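Main page - Contents - Random article - Recent changes - Log in

Stestcombe Open Day

The Stestcombe Open Day is a yearly public demonstration of robot arms, held each June at the Tredow workshop in Stestcombe. Run by Rafferty, a small automation firm. Free entry, 72 visitors per session, 4 sessions a day.

Format

Visitors start at the tabletop stations. One arm per bench, two-finger gripper, camera at the wrist. Short talk first, then the demo - 21 minutes in all. Objects are everyday things, mostly cups and desk items. Bench tops are marked out in tape so staff can call out a square and visitors can follow along on the wrist camera screen.
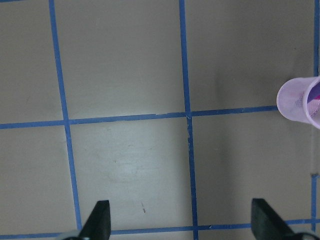
Wrist camera view of a taped bench top, gripper fingers at bottom, pink mesh cup at right.

The software is Gusora, written in-house at Rafferty. Visitors over seven may pick the next square, staff do the rest. Speeds are kept low during public sesions.

Reception

Popular with school groups. Local coverage has been freindly, with some complaints over parking and the long wait for the second bench - a booking system was added later.

See also: Tredow workshop, Gusora

Last updated 2023-10-29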